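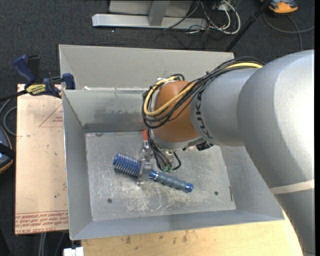 Record of Instruction, Cell 2
Sirnstead Works, 17 November 2025

The operator is reminded that the arm retains everything. It retains the lift, the turn of the wrist and the descent into the bin. It also retains hesitation, and for this reason operators at Sirnstead are asked to rest before a session.

On Monday's shift the operator took the remote handle at the Desta console and guided the arm through the retrieval of one handle from the bin. The procedure calls for 40 demonstrations. The first 39 were accepted without remark.

During the last, the operator lowered the gripper, stopped short of the metal floor, and held it there. The log gives the length of the pause as 80 seconds. No fault was recorded. The operator stated afterward that a song had come to mind, one that a parent used to sing while washing dishes, and that it had seemed wrong to move before the end of it.

The Quintana office reviewed the session and ruled that the demonstration could stand. Training went ahead that evening.

The arm now works alone at night. It lifts the handles cleanly and meets its quota. Once in each shift – the hour varies – it stops above the bin for 80 seconds, and then it goes on. The operator has asked to be moved to nights.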